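Lista de verificação do campo de golfe de Wultau, antes da abertura
Ronda feita na quarta-feira por Valentin Manole, com comentários

1. Bunkers
Ancinhos no sítio, bordos firmes, sem pedras à vista. Conforme.
Comentário: a areia do buraco 6 está uma maravilha! Quem a alisou merece um café.

2. Greens
Buracos cortados a direito, bandeiras sem lascas. Conforme, com uma nota: o copo do 4 abana um pouco, trocar até ao fim de agosto. 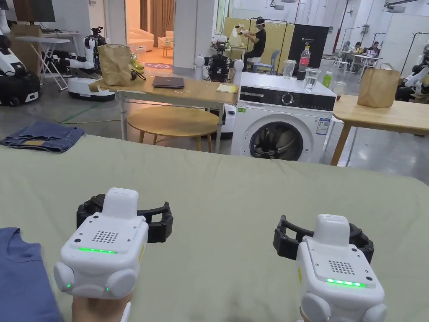

O copo do 4 é o modelo antigo da Jovater; os novos já estão no armazém e encaixam muito melhor.

3. Campo de treino
Rede lateral inspecionada ao longo de 90 metros. Um rasgão pequeno junto ao poste do fundo, já cosido. Placa dos 200 metros bem fixa.
Comentário: a Yen-ting Liao contou as bolas do treino e chegou a 1.647, todas lavadas (que paciência!).

4. Buggies
Travões, buzina e pneus testados em todos os Joltgate. Conforme. O carregador do último buggy aquece demais, fica desligado até o técnico o ver.

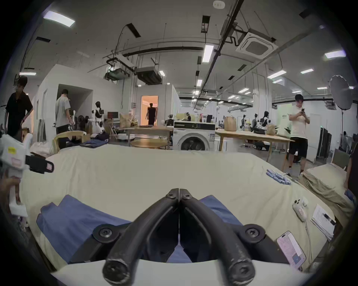 5. Pessoal de campo
Luvas e óculos para quem corta relva: conforme. Os polos lavados devem ficar dobrados e direitos, como a peça azul em cima da cama, para cada um pegar no seu e sair. E as folhas de ronda vão sempre com caneta, tal como aquela pilha de papéis!

6. Trovoada
Sirene ouvida em todo o percurso, abrigo do 9 aberto. Conforme.
Comentário: a sirene Kassa ouve-se até no parque de estacionamento, adorei.

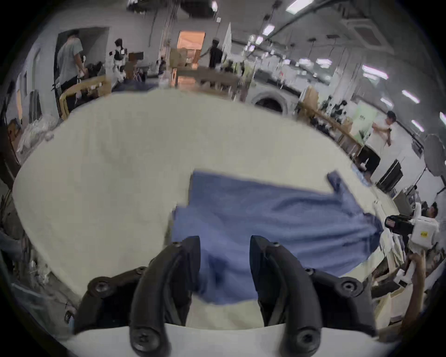 Pendentes
Copo do buraco 4
Carregador do último buggy
Repintar a linha amarela junto à saída dos buggies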